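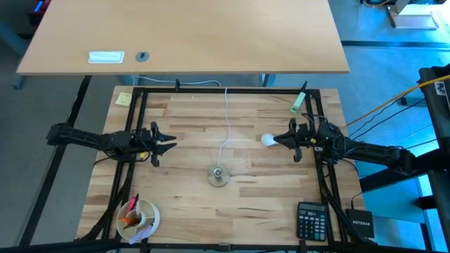
Track Day Safety Checklist, With Comments
Fedoruk Circuit, spring open sessions, cars over 40 entries per run group excluded

Good morning and welcome back to everyone who has kept a fast car under a cover since the leaves came down. Please work through the list before you join the line for the inspection shed, which opens at 7:30. If you get stuck on an item, come and ask us – we'd much sooner spend ten minutes with you and a flashlight than send you home.

1. WHEELS AND TIRES
[ ] Lug nuts all present and torqued to the figure in your owner's manual
[ ] No cords, bulges or cracks showing
[ ] Tire age checked on the sidewall
Comments: Bring your own torque wrench if you have one. Ours gets passed up and down the paddock all day and is never where we left it. Center-lock wheels need the locking pin seated, and we will ask to see it. A tire can have lovely deep tread and still be too old for a long, fast corner, so do read the date code.

2. BRAKES
[ ] Pads at least half thickness, front and rear
[ ] Fluid changed since last season
[ ] Pedal firm with the engine running
[ ] No leaks at calipers or hoses
Comments: If your car has carbon ceramic discs, look closely at the outer edges for chips and bring the wear readings from your last service. The Ondard coupes are heavier than they look, and the downhill run into Turn 4 is hard on them. Give yourself a proper cool-down lap and leave the parking brake off when you get back to your spot.

3. ENGINE BAY AND FLUIDS
[ ] Oil at the correct level, cap tight
[ ] Coolant level checked with the engine cold
[ ] Battery clamped, positive terminal covered
[ ] No drips underneath after idling
Comments: Mid-engine owners, please take the covers off before you get to the shed. We had a Kevero in here last April with 23 fasteners holding down its engine cover, every one of them a different length as far as I could tell, and the line behind it went all the way back to the gate. It was a beautiful car and it passed.

4. LIGHTS AND BODY
[ ] Both brake lights working
[ ] Hood and trunk latches secure
[ ] Tow eye fitted
[ ] Movable rear wing goes up and down as it should
Comments: Brake lights are our most common fail, and the easiest to put right. The parts counter keeps the usual sizes, though some of the newer cars have sealed units and will need a dealer visit.

5. CABIN
[ ] Seat mounts tight, no rocking
[ ] Belts free of cuts and fraying
[ ] Floor mats and loose items removed
[ ] Helmet in date
Comments: Look under the seats, and then look again. Phones, sunglasses and water bottles all like to travel toward the pedals.

6. NOISE
[ ] Exhaust valves in the quiet setting
Comments: We're good friends with the farm next door and would like to stay that way. If you have a Grolteck exhaust, the quiet setting resets every time you restart the car – check it each session.

SAMPLE RESULT, CAR 18
Odometer 354 miles since service. Passed on second visit. Left rear tow cover loose, taped. Driver reminded to recheck lug nuts after the first session.

Signed sheets go in the wooden box by the shed door, and your sticker goes on the lower corner of the windshield, passenger side.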